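Search this site Search Go

We use cookies to keep this blog running. By staying on the page you accept them. OK

What 200 demonstrations taught me

1 February 2024

In my project Alari I want a robot arm to learn small table tasks from human hands, without teleoperation. I hold the gripper in my own hand, its wide camera records, and later a policy is trained on the video. For the coaster task I collected 200 demonstrations and threw away 13, because the tracking was lost.

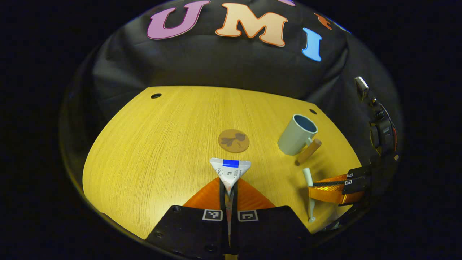
Rao wrote to me that 200 is too few if the objects change, and that at Gorkent they saw a clear difference only near 2000. I believe this. But I wanted first to know which mistakes come from small data and which come from me.

Many come from me. I closed the fingers too fast, and I often waited a little before grasping. The policy learned this waiting very well - it stops over the object and does not go down.

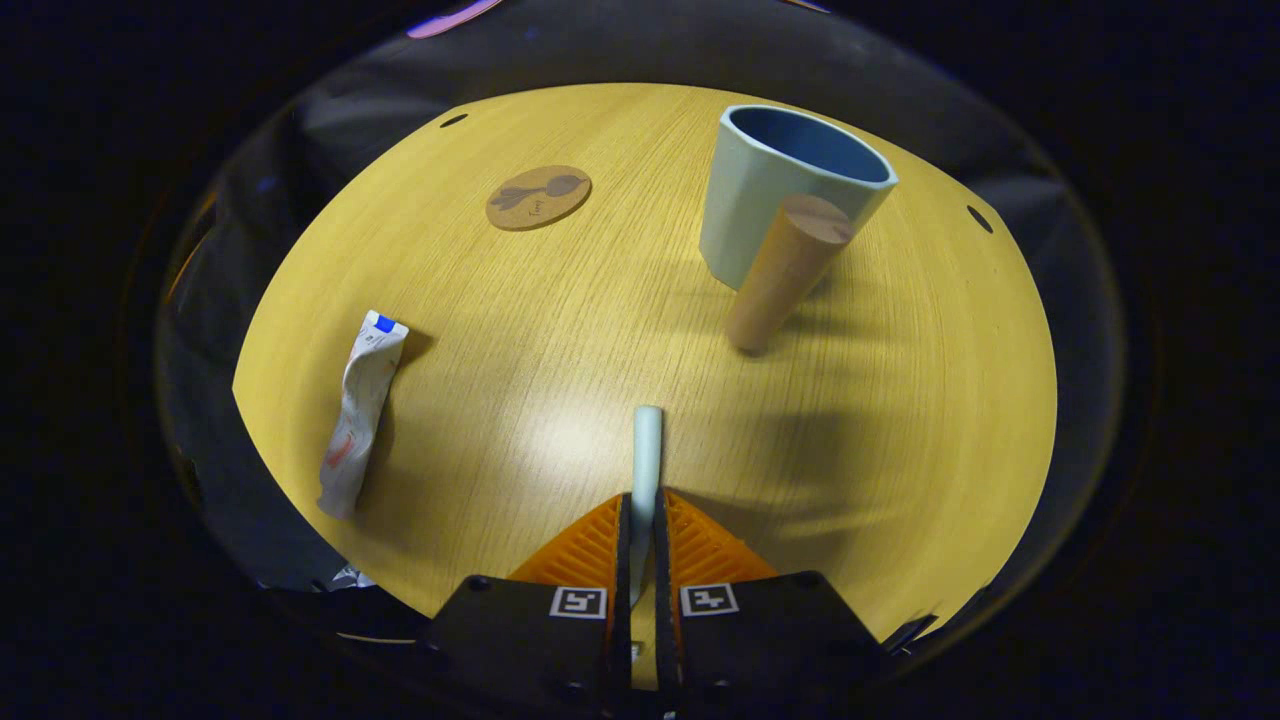
So I recorded again, slower and without pauses, and joined the two sets after cleaning. Now I have 277 good ones. The stopping is more rare, but the release is still bad. In March I will try shorter action chunks.

Comments (2)

Prudia: Did you retrain from zero or fine-tune the old one?

reader_k: Please share the script for filtering lost tracking. I have the same problem.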